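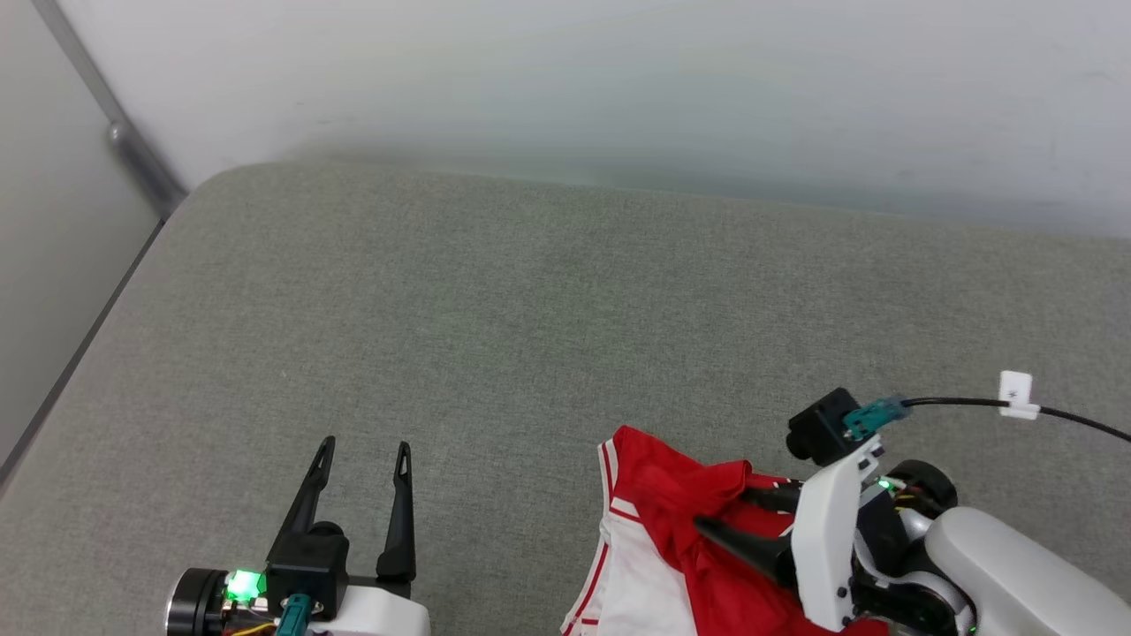
Choosing a gripper is mostly a matter of deciding which kind of failure you can live with, according to Elaine Amaral, who has spent the better part of a year trying to get a pair of arms to deal with other people's laundry. She runs the fabric bench at Fiswood, where four sets of fingers have now been tried on the same two arms, and she has opinions on all of them. The set she likes best at present is the black pointed pair, tapered to a tip, with a slot cut near the top of each finger. On something red and crumpled with a white panel down the side, the right arm can rest one of those tips on the cloth while the left hand stands a little way off with its fingers apart, and to a visitor it looks as though nothing much is going on. "That's the good part," she says. "If it looks exciting, we've usually got a finger through a sleeve."

I had asked for an hour and was given a stool, a mug of tea and most of an afternoon. Amaral came to robots from theatre wardrobe, a career change she describes as going from difficult actors to difficult actuators, and then asks me not to print.

The comparison began, she says, with an argument over pads. Fiswood's arms had arrived with flat rubber-faced fingers of the sort everyone starts with. They are good at boxes. They are good at mugs, if the mug is in a helpful mood. On a cushion with a pair of shorts on it they behave like someone picking up a pancake in oven gloves.

"You come down, you close, and you've got nothing, or you've got the cushion," she says. "A flat finger can't get under a hem. It pushes the hem along in front of it. We had one run where it chased a sock the whole length of the seat and then reported a successful grasp."

Had it grasped anything?

"It had grasped its other finger. Very firmly."

Her colleague Wagner Miranda, who looks after the controllers and had been pretending not to listen, points out from the next desk that the sock run was a threshold problem and has been fixed. Amaral agrees that it has been fixed. She also has the recording saved somewhere easy to find.

After the flat pads came a soft set from Judel, moulded in one piece, which curl round whatever they touch. Amaral speaks of these with real affection. They never marked a garment, they forgave a bad approach, and they were lovely on towels. They were also wide, and a wide finger is no use when the thing you want is one layer of thin sports fabric lying on top of another layer of the same thin sports fabric. The Judel set picked up both, every time. If you wanted both, she says, you could not ask for better.

The third set came from Rezende and had a small roller in each tip, driven by its own motor, so that it could wind an edge of cloth into its grip. I ask how that went and there is a pause.

"It's a very clever idea," says Amaral.

"It ate a drawstring," says Miranda.

So to the points, which were cut in-house and intended as a stopgap while the rollers were being cleaned out. A narrow tip can be put down on a fold and slid beneath it, and because there is so little finger in the way, the camera up by the wrist gets a decent look at what the tip is doing. That turned out to matter more than anyone had planned for. With the wide fingers on, the wrist view was largely a view of fingers. Amaral had been blaming the camera and had got as far as asking for quotes on a better one.

"We compared three cameras," she says. "Weeks of it. I'd made a spreadsheet. And then we put thinner fingers on and the cheap camera was fine. I haven't thrown the spreadsheet away. I just don't open it."

The test itself is simple to describe and dull to sit through. A garment is dropped on a padded seat, the arms get one attempt to take hold of a named edge and lift it clear, and the result is written down. Each set of fingers got 300 attempts, apart from the points, which got 309 because Miranda forgot to stop it and went to lunch. The extra nine have caused more discussion than the other 300. Amaral wants them left out for fairness. Miranda feels they happened.

Neither will give me the success rates, on the grounds that a write-up is coming and that people only ever quote the one number. What Amaral will say is that the order of finish depends on the cloth. On towelling, the soft fingers won and it wasn't close. On jeans, the flat pads did better than they deserved. On anything light and slippery, football kit being the usual culprit, the points were ahead by enough that she stopped checking the sums.

Why test on upholstery at all? Most benches I have visited use a nice hard table, with a mat if they are feeling generous.

"Because people leave clothes on sofas," she says. "A table's flattering. You press down, the table presses back, you know where you are. A cushion gives. You press down and the whole problem moves a bit further away from you. Everything we'd tuned on the table was wrong by about the depth of a thumb."

The cushion is also where the points show their bad side. A tip that slides nicely under a hem will go just as nicely into a weave if the arm comes down too hard, and the early seat covers bear the marks. Miranda's answer was to cap the downward force and let the wrist give way as soon as the tip meets anything, which he did with a controller called Cloltness. I ask him to spell it. He spells it. I ask what it means, and he says it was a typing mistake in the first version and by the time anybody noticed, it was in too many files.

Cloltness has one talent, he explains, and that is knowing when to stop pushing. It runs at 500 updates a second on each arm and spends nearly all of them deciding to do nothing. The controller it replaced was cleverer on paper. It tried to work out how the cloth would fold and plan round it, and it would sit there working while the cloth, which had not been told, slumped into a different shape. Miranda is fair about this. He wrote that one too.

The two arms are still not equals. In most of the trials the right one does the handling and the left waits, fingers open, to be useful. Amaral calls it the understudy. Teaching it when to come in has been harder than teaching the other what to do, and there are afternoons, she says, when it hangs back so politely that the garment has slid away before it makes up its mind. There are other afternoons when both go for the same sleeve.

"Like two people at a sale," says Miranda.

I wonder whether a machine that can pick up a pair of shorts, in a good light, on a cushion it knows, is something anyone is waiting for. It is a rude question and Amaral has obviously been asked it before, probably by her family. She doesn't think anyone will be buying one to tidy the lounge for a good while. She is more interested in laundries and hospital linen rooms, places where the same dull lift is done up to 2 thousand times a shift and wrecks people's shoulders. For that you would want different arms, longer and tougher ones. The fingers, though, she thinks might carry over.

And would those be the points?

"Some of them," she says. "I'd like a soft one opposite a pointed one. One to get under, one to hold on. Wagner thinks it's ugly."

"I think it's two calibrations," says Miranda.

They are going to try it in December, once the rollers have gone back to Rezende. The drawstring is still in one of them.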